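I keep reading that the desktop computer is the last honest appliance, the one you can open, understand and keep going for as long as you like. I have repeated this myself, at parties, to people who were trying to get to the snacks. Lately I'm less sure I believe it.

What set me off was a newsletter from Rarkia, the refurbished computer shop over in Kollomton. They now sell something called a Longevity Plan. For 182 dollars a year they will "extend the useful life" of a machine you could buy from the same shop for 427. I read it twice looking for what the plan covers. Cleaning, an inspection, and "priority advice." Parts are extra.
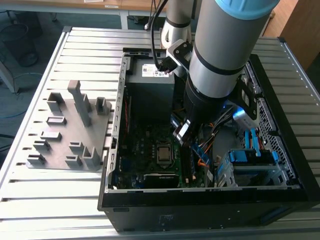

What "useful life" means

Useful to whom, and for what? My neighbor Xiaoqing Jin types up church minutes and does her taxes on a desktop older than her youngest kid. It does those things the way it did the day she got it. According to Rarkia's online checker it is "past recommended service." Recommended by Rarkia, as far as I can tell. The checker asked for the model and an email address, and then it recommended the plan.

I don't think they're crooks. I do think a shop that sells both the cure and the diagnosis should be read slowly.
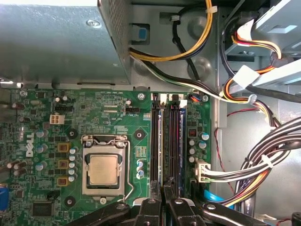 My other complaint is with the repair crowd, and I say that as someone who has given up plenty of Wednesday evenings to it. We like to talk as if opening the case were the hard part. With an old Dell it's mostly a matter of looking: a green board, the gray box of the power supply, yellow and black wires held together with a zip tie. Fine. Knowing which part is failing is a different skill, and most of us guess. I have swapped memory on a hunch more times than I'd like to add up, and I counted it as a repair whenever the thing happened to boot afterward.

Ruoxi Han, who used to do support at Navickas, told me her team closed tickets as "fixed" if the customer didn't call back within 40 days. I laughed, then thought about my own record keeping. 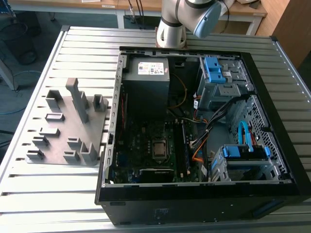 So would I pay?

No. If Xiaoqing's computer dies, she can spend two years of plan money on another used one and have most of it paid for. Groltard has a similar offer with a nicer brochure and I wouldn't pay for that either. I did write to Rarkia in May asking how they came up with "past recommended service," and got back a coupon.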